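25 Jan 2024

Tediser soup night, again 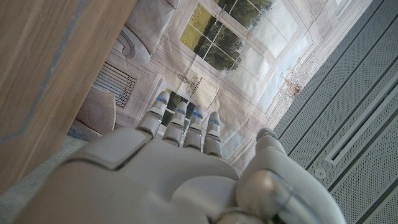
Third go at the slow-cooked lentil soup everyone at work swears by, and I remain unconvinced. The recipe wants the onions done for 93 minutes, a number so exact I suspect Tharindu Bepari made it up to annoy me. I gave them 14 and they tasted like onions. Then it says to "press the beans gently by hand", and I thought of those four pale grey robot fingers all reaching up and slightly left, which would probably make as good a job of it as I did. Mine ended up with bean skin under every nail.

Anine came by at 5 and had two bowls, but she will eat anything with bread. She says it needs lemon. The last one needed lemon too, according to her, and so did the trifle.

Bought the smoked paprika from the Petevbridge market – the dear one, in the tin. Could not tell it from the cheap one. Tried both on a spoon with my eyes shut and picked wrong, or picked right and didn't believe it.

There are 3 tubs in the freezer now. Tsegaye wants the recipe for Sunday and I have said yes, with the onion time crossed out. Must get more bread, and look for the lid of the big pan.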